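Tiempo de lectura: 3 minutos
Buscar en las actas… Buscar

Acta de la reunión del 6 de febrero de 2023
Asunto: kit Minia de Drirent, ¿lo contratamos o no?

Asistimos Areti Antoniadis, Loukia Rallis, los dos de compras y yo, que tomo nota (perdonad el tono, ya sabéis que las actas me salen así). Por Drirent se conectó una persona del área comercial, solo para el primer punto.

1. El kit y lo que trae

Nos repasaron la oferta: brazo, pinza de dos dedos, cámara en la muñeca, el software de grabación y un año de soporte. Las piezas de juguete se piden aparte, y a mí eso me sigue pareciendo un poco feo — ¡con lo que cuesta lo demás! El alquiler de prueba dura 16 semanas y se puede prorrogar hasta septiembre con el mismo precio. En Lurkevton ya tenemos una unidad montada y sobre ella hablamos casi todo el rato.
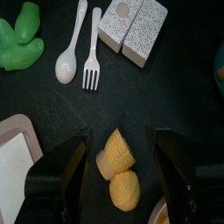

La pinza fue lo que más discusión trajo. Areti quería saber si los dedos de serie valen para piezas pequeñas o si hay que comprar los finos, que van en otra página del catálogo. Yo defendí los de serie, y puse el caso del maíz: dos trozos que se tocan, uno con la base lisa y el otro redondeado como un huevo, y los dedos abiertos a ambos lados. Para mí ahí la duda es cuál de los dos coge primero, y eso es cosa del programa. Loukia no lo ve tan claro y pide que se prueben los dos juegos.

Hablamos también del plan de grabación. El contrato incluye 1000 episodios almacenados y a partir de ahí se paga por bloques. Llevamos 154, así que de momento vamos holgados. Compras pregunta si los fallidos cuentan: sí, cuentan, salvo que se borren el mismo día. (Me lo apunto en mayúsculas, que luego se nos olvida.)

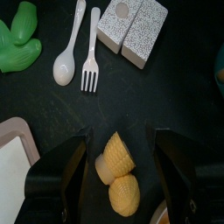 2. Comparación con Tehrani

La propuesta de Tehrani llegó tarde y la leímos en diagonal. El brazo alcanza más y pesa más, y el soporte es solo por correo. A mí me gustó mucho su manual, ¡por fin uno con índice! Pero montar todo de nuevo nos llevaría más de 120 horas entre unos y otros, y ahí se enfrió la sala.

Seguimos con las tareas del segundo bloque, las de sushi. Quedamos en mantener los makis de juguete y la bandeja blanca, y en que el guion diga siempre qué pieza va primero.

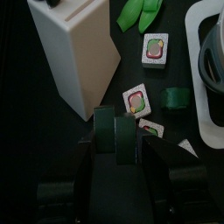 Loukia comentó que antes de firmar nada quiere ver por escrito el plazo de reposición de la pinza, y que sin ese papel ella vota por prorrogar la prueba y ya está. Areti está de acuerdo, aunque preferiría cerrar el precio ahora.

3. Lo que queda pendiente

Compras pide a Drirent el plazo de reposición y el precio de los dedos finos.
Areti prepara la prueba con los dos juegos de dedos.
Yo escribo a Tehrani para darles las gracias y preguntar si tienen soporte por teléfono — y paso a limpio el guion del sushi.

La decisión sobre Minia queda aplazada a la próxima reunión, que convocará Areti.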